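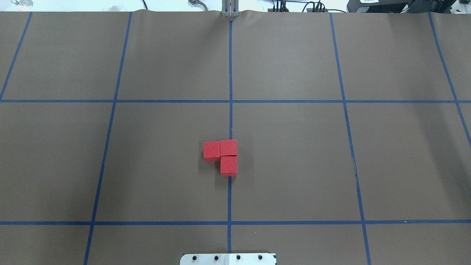 4.2 Grouping task and episode collection

The grouping task asks the robot to bring red blocks together until they touch, face to face, and then to leave them alone. No target shape is given. A row, an L or anything else that closes the gaps is accepted, which makes the end state easy to judge but leaves the policy free to choose its own order of pushes.

Blocks were placed by hand on brown paper marked out with blue masking tape. The tape served the operators during placement, and the cell names written in the log refer to it. The policy was never given the cell names as input. In the Peltlow baseline the tape was masked out of the images before training; we left it in, as early runs with masking gave blurred edges wherever a block lay across a line.

We recorded 1,345 episodes by teleoperation. Episodes were dropped if a block left the paper or if the operator stopped for more than 15 seconds. Either arm could be used, but operators were told to finish with one arm and to keep the other clear of the group during the last push. Without this rule both grippers tended to end up over the same block — the arms did not collide, but the head camera lost sight of the contact.
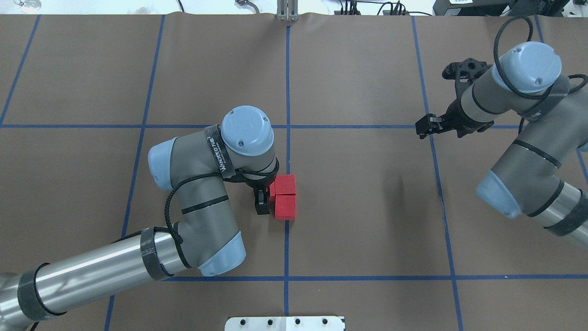
Figure 3. Head camera view with the left gripper next to the red blocks, at the centre tape line, and the right gripper away from them.

Contact was labelled by two annotators, Homa Zamani and Siamak Daneshvar, working separately from the head camera. They disagreed mostly on narrow gaps seen from above, where the shadow between two faces looks much the same as a seam. For these cases we went to the fixed camera, which sees the blocks from the opposite side of the workspace. Its view is often partly hidden by whichever gripper is in use, so it was kept as a second source and was not used for training. Roughly 14 per cent of the labels were changed after this check, nearly all of them from "touching" to "apart".

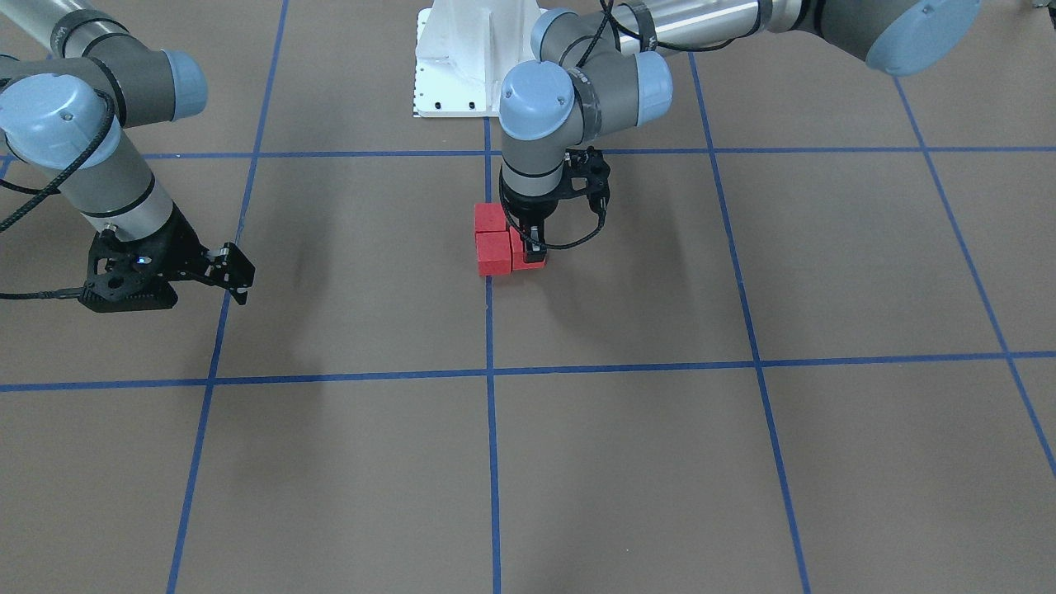
Mahtab Safavi, commenting on a draft of this section, objected that a change of that size makes the head camera labels "too generous to train on by themselves", and asked for the success rates to be given under both sets. We have done so in Section 5. The order of the methods stays the same, though the margin over Forenel is smaller with the corrected labels.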